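Warnska Comes Back Without a Word Online

The band Warnska played its first show after two years away at Talukder Hall in Flakstead in November, and most of the people in the room had heard about it from a poster.

The four musicians stopped posting after their last tour. There was no farewell message and no statement from their label. Fan pages filled the gap with guesses about illness, lawsuits and a fight over songwriting credits. The band answered none of it.
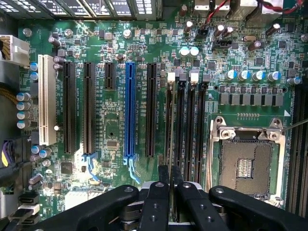 Expansion slots on a desktop motherboard, one of them bright blue.

When the posters went up in Flakstead, they gave a door time of 7 p.m. and a box office number. Tickets were sold by phone and at the window. The hall sold 3,852 of them, which filled the floor and both balconies. The line on the first morning reached the bus station, and a few people had driven overnight.

The set ran a little under two hours. The old singles were there, though the biggest one came third and was played slower than on the record. Five songs were new. The drummer used brushes for much of the night, and the singer sat on a stool for the ballads. Between songs the band said very little about where it had been, except that everyone had needed to go home for a while.

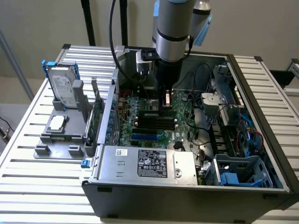
Corinne Lathrop
Entertainment Writer

Other acts have tried going quiet and found that the audience moved on. Warnska had an older following to fall back on, people who bought the first album on disc and still had the habit of calling a box office. Younger fans were in Flakstead too, mostly up in the second balcony, and they had clips up before the encore ended.

One of those clips, posted on Zasport, had about 3,000 comments by the next morning. Many asked for tour dates. The band's own page there still shows the cover of the last album and nothing newer.

A second Flakstead show has been added for spring. Tickets will again be sold by phone and at the window, with a limit of two per person.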